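Chapter 3
Safe Practice in Robot Bin Picking

118 shares | 3 comments

A picking cell must have a written risk assessment before the arm is switched to automatic mode. The assessment covers the robot, the gripper, the parts and everything fixed to the table. This chapter follows the order used in the Elldale shop rules.
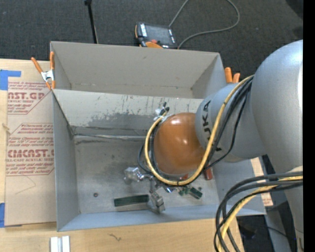 Cable routing is checked at the start of each shift. A cable that can catch on a bin wall counts as a fault, and the cell stays stopped until it is cleared. Yellow and black cables run down the arm as far as the orange wrist, so the check covers that whole length. Section 3.1 gives the inspection steps.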